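Sunday, evening

Today I finally did the shirts. I have postponed it since the beginning of June, and my excuse was always that the bags were too heavy to bring up alone. Then Uldis Siliņa came with his car at 7 and helped me carry them, so the excuse was finished. He drank one coffee and left, and I was alone with the bags and with my own bad habits.

I want to write here what I learned about folding, so I will not forget it again by next month. My mother folded everything on the bed, very quickly, and I always believed that I fold the same as her. I do not. My piles lean to one side after five or six shirts, and in the drawer they open again like old newspapers. Raghavendra Thomas told me that the mistake is at the start. I take the shirt by the middle, I shake it, I put it down anyhow, and then I try to repair with my palms what I did badly in the air. He said to take the two upper corners first, pull them apart until the top is a straight line, and only after this let the rest come down.

So I tried his way. The dark navy ones were the first, because I like them the most and I wanted to give them my good patience of the morning.

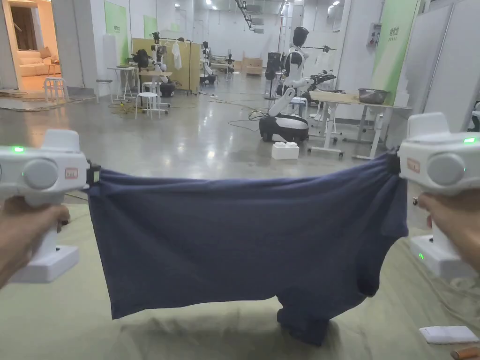

It is a slow way in the beginning. The bottom of the shirt arrives before you want it to, and it makes a small heap which you must pull out again. Also the sleeves have their own opinion. With the cotton from Trulier the cloth is heavy and falls nicely, but the thin ones from Zelow stick to themselves and I had to lift them again two or three times. I became a little angry with one of them and left it on the chair. It is still there now while I write.

Before lunch I changed the order. I had sorted by color, as I always do, dark with dark, and I had an idea that it would be better to sort by thickness. I think it is better for the drawer, but it looks uglier, and I like to open a drawer and see the blues going from dark to pale. In the end I went back to the colors. This cost me maybe one hour and I have nothing to show for it. I write it down so that next time I will not have the same clever idea.

For lunch I had bread, cucumber and the rest of the lentils. I paid 818 for the new drawer boxes from Yang and I am still not sure if they were worth it. They are good boxes, but they are 400 millimeters wide and I had measured for something smaller, so a folded shirt moves around inside when I close the drawer. Raghavendra says I can fold the shirts a little wider. I answered that I am not going to change all my shirts for a box. We both laughed, but I did try it after, with one shirt, and he is right, it fits.

In the afternoon I was more tired and also more calm. I noticed that I do not need to make every crease disappear. If the shoulders are straight and the hem is where it should be, the small lines in the middle do not matter when the shirt is closed up. The place that needs attention is the sleeve. If it stays bunched under the first fold, then you have a hard lump for the whole life of the pile. I must look at the sleeves before anything else, and I must look at both, not only at the one which is near me.

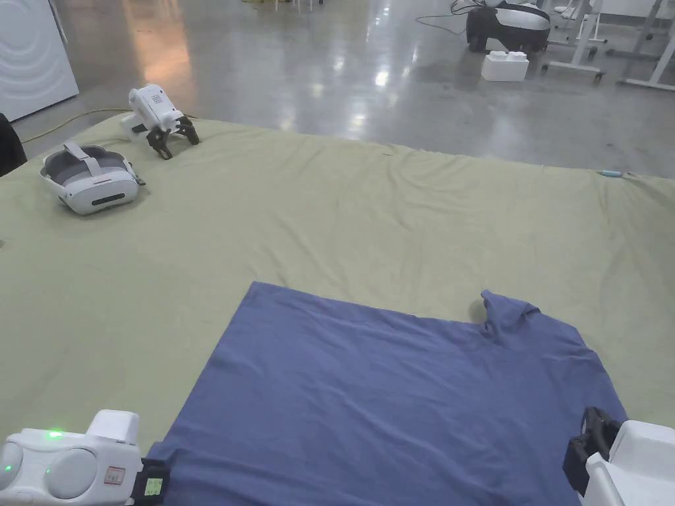
*The paler blue one, laid out on the green cloth. One sleeve still to flatten.*

I did not finish. One full bag is waiting beside the door, mostly winter things, and I decided that winter things can wait until I feel like seeing wool again. Uldis wants his old Nundance shirt back if I find it. I did not find it today. It is possibly in that bag, or it is possibly in the drawer where I put things which I do not want to decide about.

My back hurts from bending. I should ask Raghavendra if he also does it bent over like this or if he has a higher table. I forgot to ask him this on the phone, and we talked a long time about his sister's apartment, number 103, where the washing machine walks across the bathroom.

Tomorrow: buy soap, call about the boxes, fold the one on the chair.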